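Hand-held grippers vs teleop, chopstick sorting result

gark_joyce
Our Garkton run is done! 160 demos, all collected by hand in a real kitchen, and the policy learnt chopsticks into the cup far better than I'd hoped. 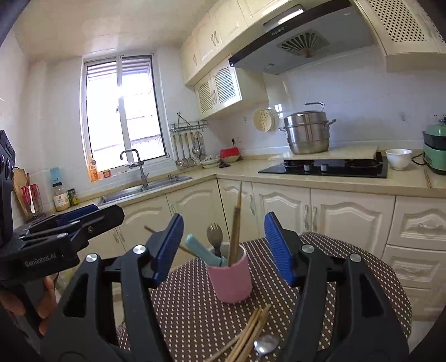

Chopsticks and a spoon still on the cloth, pink cup between the jaws.

Erick Kaijage
Lovely, but one kitchen? I'd want 14 before I believed it.

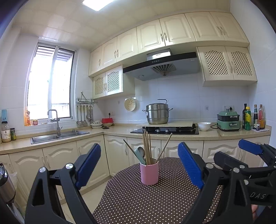

Also, teleop gives you the arm's real limits. Hands cheat.

gark_joyce
They do a bit, but we filter out unreachable poses. Far quicker to collect, too!

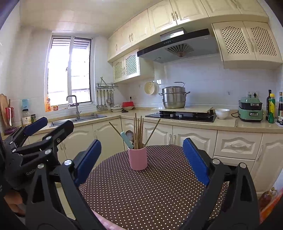 Six more kitchens in December, so we'll see.

Erick Kaijage
Still not sold. Post the failures as well.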